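3.2 Condition and placement of small plastic parts

Parts were logged at the Badoswood room over seven weeks beginning in November. A part entered the log if it was rigid plastic, could be lifted with one hand and had been set down on a working surface or on the floor. The log holds 191 entries. Each was graded for edge condition on the Prevholm scale, which has four levels: intact, worn, chipped and fractured. Grading was done by eye under the ordinary ceiling lighting, without magnification.

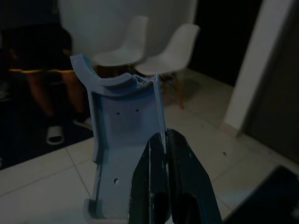
Section 3.2 | 7 min read

Figure 1. Light blue plastic part with a jagged edge at the right end of its upper arch, graded as fractured. Three round holes are visible in the recessed face.

A part was graded as fractured when the edge was rough and the outline of the piece was visibly interrupted, as at the end of the arch in Figure 1. Torn fibers or lighter fragments at the edge were recorded separately under surface texture and did not change the grade. Holes were noted by number and shape only. We did not try to infer the load that had caused a break, and a missing section was not matched to loose fragments unless the two fit together by hand.

Placement was coded for three kinds of surface: tabletop, floor mat and bare tile. Tabletops produced the most difficult entries. Metal parts, wood offcuts and tools share the same few square feet, and a plastic piece lying among them is easily missed at first pass. Mats gave cleaner results for light-colored pieces, while small dark pieces were found more readily on the white tile. Fragments below the size limit used by Briltent were entered as debris and given no grade. 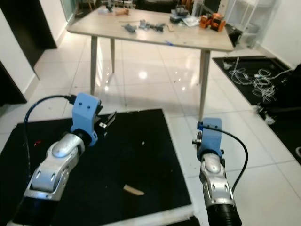
Agreement between the two coders was lowest for the boundary between worn and chipped. Most disputes concerned thin flanges, where a shallow nick can be read as either. These entries were graded a second time after an interval of one week, and the second grade was kept. The fractured category needed no such treatment. Entries closed on 30/12/2022, and the tabulated grades are given with the Lachance placement codes in Section 4.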